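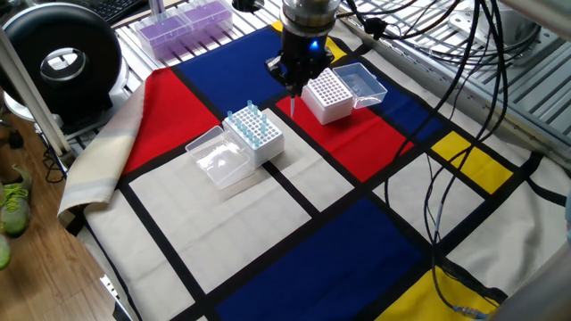 Handout 2: Tip Racks, Lids and Keeping Your Place

Welcome back! Last time was all about pipettes, and today we get to the boxes the tips live in, which I love far more than is reasonable. A tip rack is a map. If you fill it and empty it in a steady order, one glance tells you where you are (even after the phone rings).

Look at the rack with blue tips at the back and open holes in front. You can read it from across the room! The other rack is completely empty, so it's ready for whatever you want to move over. 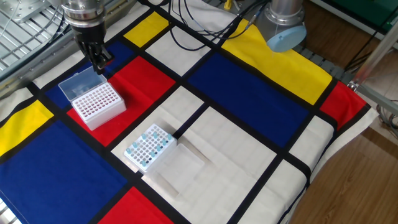

1. Before you start

Open both lids all the way. A half-open lid swings down on your knuckles at the worst moment. Some lie flat and some stand up behind the rack, and either is fine as long as your hand has a clear path in from above. Angle the rack to suit your wrist.

2. Moving tips

Straight up, straight down, one at a time. Go slowly on your first row and enjoy it.

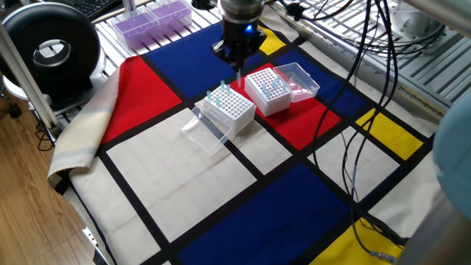

Last changed: April, by Arvid Magnusson

With a few tips in each rack, it gets harder to say which hole comes next. Write your order down first (left to right, back to front, whatever you like) and stick to it. Try it with a partner: one moves, one calls the hole.

3. Tubes next to tips

Same idea, new shapes! Give the tube rack its own patch of table, and put its lid down where you won't lean on it.

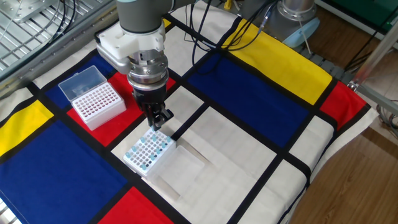
Fig. 4. Light blue caps in the tube rack, reddish-pink tips in the box behind.

For next time: sketch your own bench layout and bring it along.

Related handouts
Reading a pipette dial
Labeling tubes so you can read them later
The Ridby bench checklist

Comments (2)

Abimbola Ogundipe: The partner exercise was so much fun, we did it twice!

Meng: Can we use graph paper for the sketch?

Search handouts... Go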